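3/6/23

¡Qué día! Escribo esto con los pies en alto y una infusión que se me ha quedado fría dos veces, pero si no lo cuento hoy mañana se me habrán borrado la mitad de los detalles, y quiero acordarme de todos.

Anoche cambiamos el programa de almacén en Vomden. Llevábamos desde el invierno preparándolo y por fin, a las diez y pico, con la última furgoneta fuera, apagamos el viejo Brustesex y arrancamos Cesley. Yo iba con el estómago encogido (la última vez que tocamos algo gordo, las etiquetas salieron con los precios del año anterior), y aun así tenía unas ganas tremendas de verlo funcionar.

La carga de artículos fue como la seda. La de clientes también. Y entonces llegaron los pedidos pendientes: 1298 líneas tenían que entrar y el contador se quedó clavado en 640. Ni un error, ni un aviso en rojo, nada. Un numerito quieto y el ventilador del servidor soplando. Lo relanzamos, volvió a subir y volvió a pararse en el mismo sitio exacto, y eso, aunque suene raro, me alegró muchísimo. Si falla siempre igual, se puede encontrar.
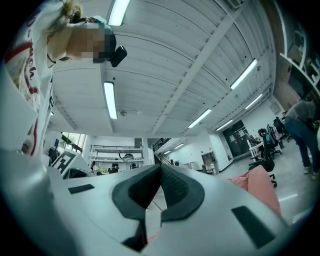
Me puse a mirar el fichero de salida línea a línea, con la cabeza casi pegada a la pantalla, y allí estaba, en la 641: un cliente con una comilla suelta en la dirección de entrega. ¡Una comilla! El programa viejo se la tragaba sin rechistar desde vete a saber cuándo, y el nuevo se quedaba esperando a que alguien la cerrara. Creo que di un grito. Eran las dos y veinte de la mañana y me habría puesto a bailar entre las estanterías.

Busqué si había más casos parecidos y salieron 58, casi todos en direcciones de polígonos con la letra de la nave entre comillas. Los limpiamos con una consulta de cuatro renglones que pienso guardar como oro en paño. A la tercera carga el contador pasó del 640 sin pestañear - yo aguantando la respiración, claro - y llegó hasta el final.

Dormí tres horas en el sofá de la oficina de arriba y a las siete ya estaba abajo otra vez, porque no quería perderme la primera mañana. Los de muelle entraron con cara de funeral y las pistolas de leer códigos en la mano como si fueran a morderles. Al cabo de un rato ya se estaban enseñando trucos unos a otros. El mejor: si mantienes pulsado el botón lateral, te abre la ficha del artículo sin salir del pedido. Yo no lo sabía, y eso que me he leído el manual entero.

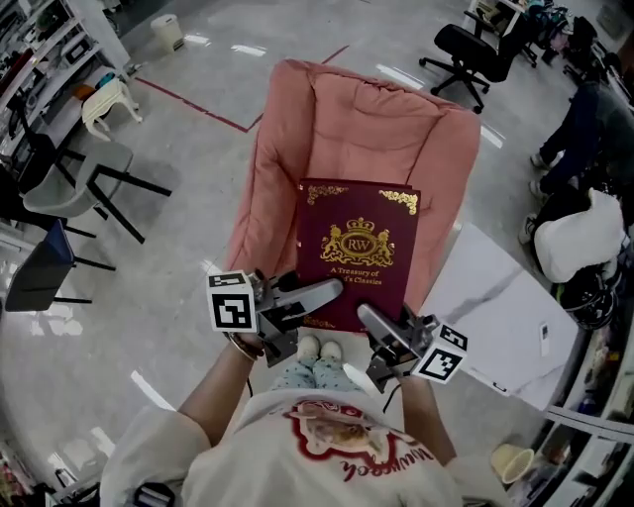

A media mañana tuvimos el único susto de verdad. La impresora del pasillo dos empezó a sacar albaranes en blanco, uno detrás de otro, y se fue medio paquete de papel antes de que la desenchufáramos. Tenía puesta la plantilla antigua. Cinco minutos y arreglada, y ya hay un montón estupendo de hojas para borradores.

Al cierre habían salido aproximadamente 213 pedidos, que para ser lunes y con todo el mundo aprendiendo me parece una maravilla. En un lunes normal no hacemos muchos más.

Me quedan cosas apuntadas para mañana: las devoluciones de Kaewmanee siguen sin cuadrar con el inventario, hay que dar permisos al turno de tarde, y quiero probar la copia de seguridad restaurándola en el equipo de pruebas. El informe mensual lo dejamos para julio, cuando haya datos suficientes y pueda sentarme con calma a montarlo como a mí me gusta, con las roturas separadas de las caducidades.

Voy a calentar la infusión por tercera vez y a la cama.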